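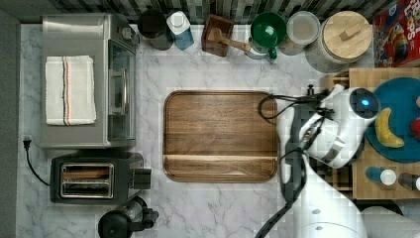 3.2 Surfaces that hold other things

Counter depth is usually treated as a fixed supply of working area. Households do not use it that way. In our material, a large part of the counter was given over to objects whose main job was to carry or contain other objects: trays, boards, boxes, plates. The rimmed wooden tray in Figure 2 has the middle of the marble to itself, while the canisters and bottles stand in a row against the tile. We call the first kind of object a carrier and the second kind back-row stock. The top of an appliance can also become a carrier. A folded towel on a toaster oven was coded as stored on a carrier, as in the same figure, even though the appliance was not made for storage.

Back-row stock was coded by position only. We did not open canisters, and contents were recorded only when they could be read from outside. Stacked items, such as a bowl on a mug, were entered as one footprint with two levels. This differs from the Pretitz protocol, which enters each level separately and so gives higher totals for small kitchens.
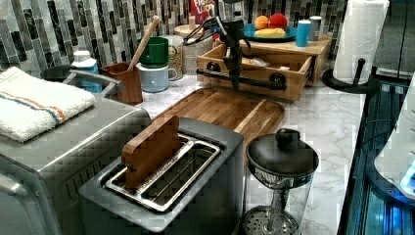 Figure 2. Carriers and back-row stock on a marble counter. Photos: Audrey-Anne Boychuk, Povevberg kitchen series.

Raised carriers need a separate code. When a plate of fruit stands on a riser or a box, the footprint on the counter belongs to the lower object, and the plate adds nothing to it. Khan's earlier scheme assigned the footprint to whatever was on top. We tried both methods on the October set and kept ours, as the two coders agreed more often when they began at the counter and worked upward. Of the 2838 placements in the full set, 42 could not be settled this way and were left out of the tables.

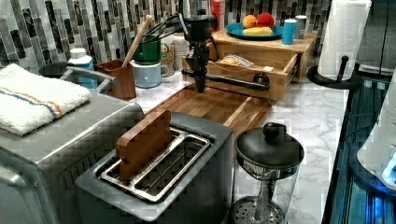
Drawers that sit on the counter were the hardest case. Closed, a drawer unit is a box with a usable top. Open, it takes more of the counter in front of it and becomes a second, lower surface. Waltraud Hubmann suggested coding the open state as a temporary carrier, and we followed this in the Skumon and Povevberg sets. 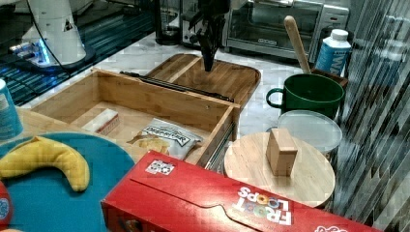 Packaged food inside an open drawer was listed under the drawer and given no footprint of its own. Boards next to a drawer were coded as free only if their upper side was clear and they could be lifted without closing the drawer first. Boards partly under another object were coded as held. The effect of this rule on the totals is taken up in Section 4.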